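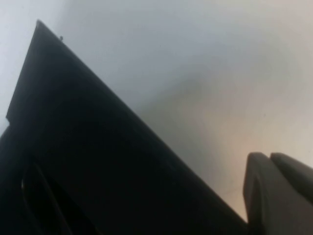
WORKSHOP NOTES

Cell 3: gripper finger check and wrist camera reset

Posted by Oana Filip, 26/04/2021

The small picking arm in Cell 3 at Trarkow is back on the rota after its finger check. Several of you use the cell on the late shift and have asked what was done and what you should look out for, so the main points are set down below.

The wrist camera is mounted close to the gripper, and the near finger takes up most of the left and lower part of the view. That is normal for this mount. The long sloping edge of the finger is what we use as a reference: it is straight, it is easy to find against a plain pale surface, and any change in its angle between one check and the next means that either the finger or the camera bracket has moved. The grey double tip at the bottom right is close to the lens and soft in outline, so it is no use for measuring. Please do not try to focus on it. The lens is set for the work surface and should stay there.

There is a tiny dark speck on the sloping edge, close to the point of the finger. From the camera view alone it could be dust or a raised spot on the finger itself. The rule for these is the same as last year. Wipe the edge with a dry lint-free cloth, from the root towards the tip, and take a new still. If the speck is in the same place on the new still, run a fingernail along the edge with the arm locked out. Anything that catches the nail goes to Tariq Gondal with the finger still on the arm. Do not file it down. Two fingers were lost that way in November and the replacements from Parsa had to be shimmed before they would close evenly.

Finger bolts

The bolts on both fingers are to be checked every 200 hours of running. The old sheet said 142, a figure carried over from the Volholm arm, which has a heavier gripper and a different bolt pattern. Irfan Lodhi has taken the old sheet off the cell door. If you find another copy, bin it. Tighten the bolts in turn, a little at a time, and open and close the gripper fully before the last pass. Mark each head with paint pen when it is done. Old paint should be cleaned off first, as two layers make it hard to tell whether a head has turned.

Camera bracket

The bracket has one clamp screw and one locating pin. The pin sets the angle and the clamp only holds it. If the bracket has been off, seat the pin, press the bracket home by hand and then do up the clamp. Doing it the other way round leaves the camera slightly rotated, and the program will still run, but picks drift towards one side of the tray. Razia Zaidi traced a full shift of bad picks to this in Cell 2, where the clamp had been tightened with the pin resting on the lip of its hole.

Once the bracket is on, take a reference still with the gripper over the bare plate and the cell lamp on. Allow the lamp up to 15 minutes to settle before you do this. Compare the new still with the stored one on the cell computer. The sloping edge should lie on top of itself. If it does not, loosen the clamp and start again from the pin — do not correct it in the software. Software offsets are kept for changes of tray and are cleared each time a new tray is loaded, so a correction put there will be gone by the next job.

Save the new still in the Cell 3 folder under job number 1937, with your initials at the end of the name. Keep the old ones. Nusrat Tarar goes through the folder when she plans the service visits and she needs the full run of them to see slow changes.

Cleaning

Dry cloth only on the fingers. The blue spray from Trusuden is for the plate and the guards and leaves a film on the finger surface, which then holds dust. Take care with the curved slot low on the near finger. Grit collects along its rim and is hard to see there, since the inside is as dark as the rest of the finger. Use the soft brush from the top drawer and tilt the wrist so that the grit falls clear of the plate.

The lens is wiped last, after the fingers and the plate, with the small cloth in the sealed bag. Put the cloth back in the bag when you have finished. Spare bags are in the stores cupboard, second shelf, next to the fuses.

Questions about the bolts or the bracket to Tariq, and anything to do with the stored stills to Nusrat.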